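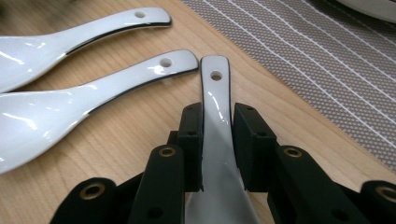

White spoons on the light wood table, January.

Hadow letters, notebook, January, started 9.40

What a morning! Box two is the one with the Hadow sisters in it, and I've been grinning at it since the string came off. The bundle has 148 letters, of which 142 have a legible date, so most of the correspondence can go into order straight away. The rest will have to be placed by what's in them (weather, colds, the price of candles, who has fallen out with whom).

Letter 100 is the treat so far. Eliza writes to her sister at Fivum about the christening, gets as far as the godmother's bonnet, then turns the sheet sideways and carries on straight across her own writing to tell her the baby has two names and the family can't agree which comes first. The crossed lines are hard going, but the second hand is blacker and you can pull the two apart if you read only the downstrokes.

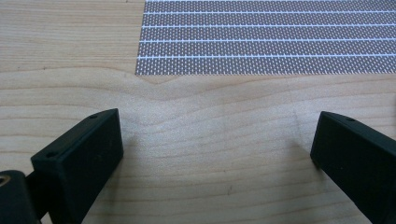
Markos Raptis thinks the two names are two different babies. His note in the margin of my draft says the register at Billow has a gap just there, and that Eliza says "the little one" in letter 96 and "the new little one" in 103. I'd missed the second "new" completely! If he's right, the whole run from 96 to 110 needs redating, and I'd be delighted to do it.

So I went back over 96 with the lamp low and to the side. The word after "little" has been scratched out and written over, and I'm fairly sure of a capital T underneath. Tabitha? Thomas? Leaving it as T[...] in the transcript for now.
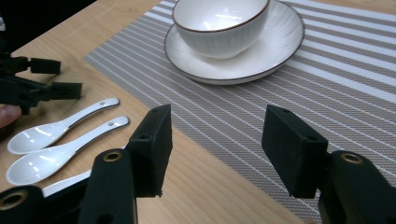 The other thing about 96 is the seal. It matches the one on the Triantafyllou letters, the merchant's family they stayed with one winter, so Eliza was still in their house when she wrote it and hadn't gone home for the birth at all. Lovely bit of evidence for a blob of red wax.

Transcribed and checked: 96 to 101. Amna Minhas has 102 and 103, and her reading of the crossed pages is far quicker than mine.

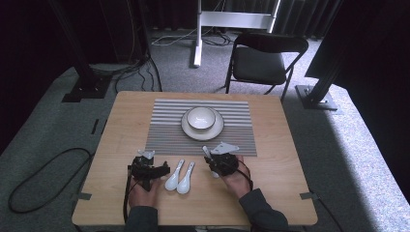 Still to do

Ask Billow for the page either side of the gap.
Second reading of 100, crossed lines only.
Go through the house accounts for a nurse's wages. There are 392 entries, in a lovely clear hand, so an afternoon should do it.
Change "christening" to "christening(s?)" in the index until Markos and I have settled it.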